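Pens, pots and the big brown table

A little gallery from the craft room at Prusteddale, where I've spent most of February trying to get the drawing things into some sort of order. I had pictures of everything in my head before I began (neat rows, labels, the lot!) and then I opened the first drawer and found pens in with the string, and string in with the biscuits cutters, and I had to go and put the kettle on.

For anyone who likes numbers, the big sort came to 384 pens, pencils and crayons, of which 32 went straight in the bin. I tried every single one on the back of an old roll of wallpaper. It took a whole Wednesday and I've still got a green smudge on my elbow.

I've kept the notes short, and they go in the order I did the jobs.

The drawers

Four of them, in the Rinaldi chest by the window. Top one is for pencils, then crayons, then paints, and the bottom one sticks so it has the things I hardly use — lino tools, a stapler the size of a shoe, some felt I was given and can't bring myself to cut.

The paper

I bought a Hirero rack for this and I love it. Nine shelves, big sheets at the bottom, scraps at the top where I can rummage. The sugar paper still curls at the corners and I've given up flattening it under the dictionary.

The markers

My favourite job of the lot, because I do like a chunky marker. Purple, green and yellow lying on the brown cloth, all with grey caps, and the pale blue cup over on the left. The cup is see-through, so I can tell what's in it from across the room. I'm fond of that warm brown as a background too, bright colours look so cheerful on it, even with a few wrinkles in the cloth. 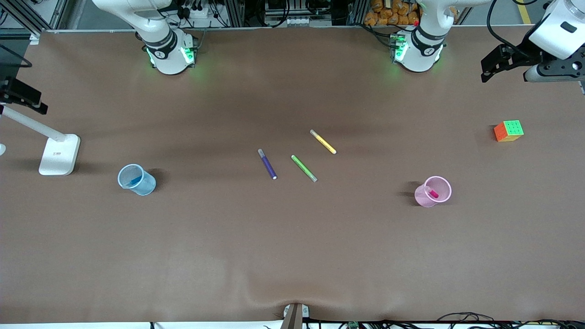
The odds and ends tin

Rubbers, sharpeners, bulldog clips, and one Sillinico glue stick that has outlived three others. I meant to divide the tin up with bits of card but it's been fine as a jumble, and I rather enjoy digging about in it.

Still to do: the ribbon box, and the shelf above the door that I can only reach with the steps. More pictures when I've been brave enough to look up there.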